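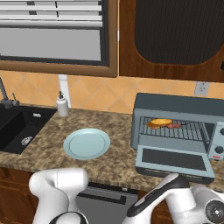 Wesik 2 review: simulated kitchen tasks for two-armed manipulation

Wesik is a simulation package for training and scoring household manipulation policies. It is developed at Lutholm by a small team under Haiyan Fang, and version 2 was released on 2 August 2024. I used it on a single workstation with one consumer graphics card, mainly to test a method described in the accompanying report: training a policy on a small set of teleoperated demonstrations, then expanding that set by replaying object-centred segments in rearranged kitchens.

Installation

The package installs from a single archive. The physics back end compiled without changes. The asset download is large and the downloader does not resume after an interruption, so a wired connection is advisable. Documentation covers the task interface well and the controller settings poorly. The default arm stiffness is given in one place as a scalar and in another as a per-joint list; the list is what the code expects.

Scenes and tasks

Each kitchen is assembled from a layout file and a style file. The layout fixes the position of the counter, sink, cabinets and appliances, and the style sets surfaces and colours. I worked mostly with the toaster oven family, in which food has to be moved between the rack and a plate on the counter. It is a reasonable test of the method. The rack is enclosed on most sides, the folded-down door takes up the space where the forearm would like to be, and the item to be picked is thin. A second item on the rack acts as a distractor and is easily pushed by a careless approach.

Collision geometry is good on the oven door and the cabinets. It is weaker on the wire rack, which is approximated by a flat box. A gripper finger that would pass between real wires stops at the surface instead. For bread this matters little. For small items it makes some grasps easier than they should be, and any result on those items should be read with that in mind.

The expansion method

The procedure splits each demonstration into segments, each tied to one object. For a new scene, the segment is transformed to the new object pose and the segments are joined by linear motion. Attempts that fail the task check are discarded. Weidong Jiang's chapter in the report explains the two-arm case, where the segments of each arm are stored separately and synchronised only at marked points.

I recorded 40 demonstrations of the oven-to-plate task with a hand controller. Expansion yielded 862 accepted episodes after an overnight run. Most rejected attempts came from the joining motion, which takes no account of obstacles and tends to drag the wrist through the door. Raising the intermediate waypoint cured much of this, at the price of slower trajectories.

Results

The policy trained on the raw demonstrations alone learned the approach and rarely completed the grasp. The policy trained on the expanded set completed the task in most test layouts, including ones with unseen counter and tile styles. The gain was clear for changes in plate position and small for changes in oven height. The latter is to be expected: the transformed segments place the gripper correctly, but the arm posture recorded at one height does not carry over well to another.

For comparison I ran the same demonstrations through Drirkinitz, an older package with random pose noise as its only form of augmentation. It was faster to set up and its policies were worse in every layout I tried. I did not compare Wesik with Villanueva, whose licence rules out publishing scores.

Complaints

The success check for plate tasks looks only at the final distance between the item and the plate centre. A slice leaning against the rim passes. I replaced the check with one that also requires contact with the plate and an open gripper held clear for 15 simulation steps, and my scores fell noticeably. Anyone quoting figures from the stock check should say so.

Rendering is acceptable. Tiles and stone are convincing at policy resolution, while glass remains flat and gives little idea of what is behind it. Random seeds are honoured by the layout sampler but not by the texture sampler, so exact repeats need the style file to be saved alongside the seed.

Verdict

Recommended for groups studying data expansion or two-armed control, provided they write their own success checks. It is less suitable for contact-heavy work on racks, baskets and similar open structures until the collision meshes are improved. The Lutholm issue tracker lists new rack geometry for November.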